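Okay, I promised a few of you I'd write up how the kitchen shelf business went, so settle in, it's going to be a long one (you know me).

First off, I grew up in a house where you did not buy a shelf. My grandmother kept 30 jars of plum butter on planks my grandfather nailed up the year they got married, and those planks outlived both of them.

So when we moved into the place on Rallis Street and found one sad little cupboard, I knew what I was in for. Shufen Xiong from downstairs lent me her level and a bag of screws, and a plate of dumplings too, bless her!

I spent a whole Sunday just reading about wood. Pine, birch, maple, all the different oils. By nine at night I had 21 tabs open and had decided exactly nothing.

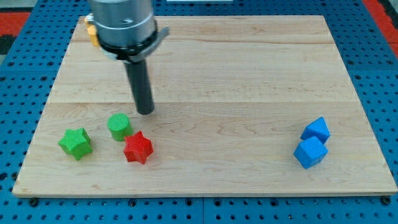 What settled it was my aunt Ourania, who said on the phone, "Sweetheart, it's going to hold beans. Pick one." She was right, and I'd been stalling — I do that with anything I might have to look at every day for years.

A few things I'd tell anyone starting out. Find your studs before you fall in love with a spot on the wall. Measure the tallest thing you own, and for me that was the olive oil tin, which I forgot, so the bottom shelf sits lower than I planned.

Let the oil cure longer than the can says, especially in September when the windows are open one day and shut the next. Mine stayed tacky most of a week and the flour bag still has a ring on it.

Anyway, they're up, the beans are in, and there's room for plum butter if I can get my grandmother's recipe out of my cousin. Tell me what's on your shelves, I really do want to know!

We use cookies to keep you signed in and remember your settings. Accept | Manage
Contact · Privacy · © Zatau · Back to top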